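Emilian Dumitrescu
@emiliandum

1/ I moved to Ollstead in August, and for the first time in my life I must choose a desk by myself. I write here what I learned, maybe it helps another person who works from home.

2/ First the depth. My old table was 520 mm deep and my neck was hurting every evening. The screen was too near to my eyes. I did not understand this for two years.

3/ The length matters less than I thought. I wanted a very long one, then I measured the room and found that the door would not open fully.

4/ Color. I like black. A long black desk looks calm and serious to me, also when the rest of the room is beige and brown.

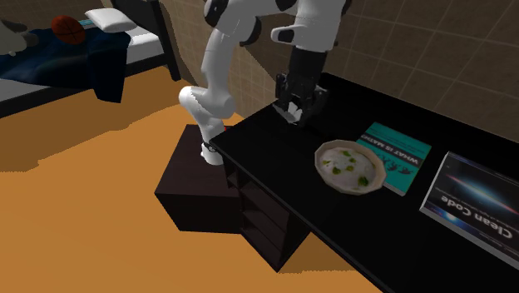

5/ Dust. My friend Siv has a black desk and she wipes it each morning. She says one gets used to it. I am still thinking.

6/ Price. In the shop on Oncombe Street I saw one for 200 and one for 106. The cheaper one moved when I leaned on it – so please lean on it before you pay.

7/ Delivery to the third floor costs 30 more. Ask before, the website does not show it until the last page.

8/ Do you keep your desk at the window or at the wall? At the window I have good light, but I look at the street all day. Tell me how you solved it.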